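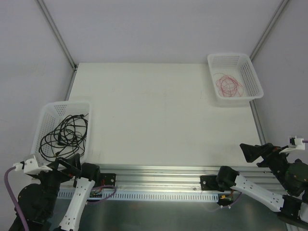
Red wire in one basket, black cables in the other. The black one is winning.

How do you store cables in open baskets without growing a nest?
Posted by pindholm_attic

I finally sorted my cables, by which I mean I bought two white plastic baskets with holes in the sides and put the thin red wire in one and the black cables in the other. The red wire is fine. It sits there in loops and minds its business. The black cables have knotted themselves together and started climbing out over the front. Every time I want one, I get all of them, like picking up spaghetti with a fork.

I'd like to keep the baskets. I paid for them and I've already told people I'm organized now. Do I need ties, bags, labels, a different personality?

Demetrio Toledo
Ties, but the coiling matters more. If you wrap cable around your hand and elbow you put a twist in every turn, and the twist comes back to haunt you. Do over-under: one loop normal, the next loop flipped so it goes behind, and so on. It feels stupid for the first evening and then your hands just do it.

Close each coil with a strip of hook-and-loop. I got a roll in February and cut it into 7-inch pieces, which is generous for phone chargers and about right for extension cords. Don't use zip ties on anything you plan to use again. You'll be going at them with scissors at 11 p.m. and you will cut the wrong thing.

Then stand the coils on edge in the basket, like records. Laid flat, the one you want is on the bottom, always. Tuck the connector ends inside the coil -- a loose plug is a fishhook and will grab whatever is next to it.

For the thin red stuff I'd wind it on a piece of cardboard with a notch cut in each end. It looks well behaved now. Give it time.

Gumede446
throw out half of them. you don't know what they go to and neither does anyone else

brokine_st
Seconding the above, though I'd say put them in a box in the closet first, and toss the box if you haven't opened it in a year. I did this and needed exactly one cable, two days after the year was up.

Also scoot that left basket in. It's hanging off the edge of the table and tilting, and a pile of cable is heavier than it looks. Mine went over and took a lamp with it. If the table's too crowded, the holes in the sides are handy: run a couple of hooks through them and hang the basket on a wall rail. Just use screws in the wall. The sticky kind held mine up for one afternoon.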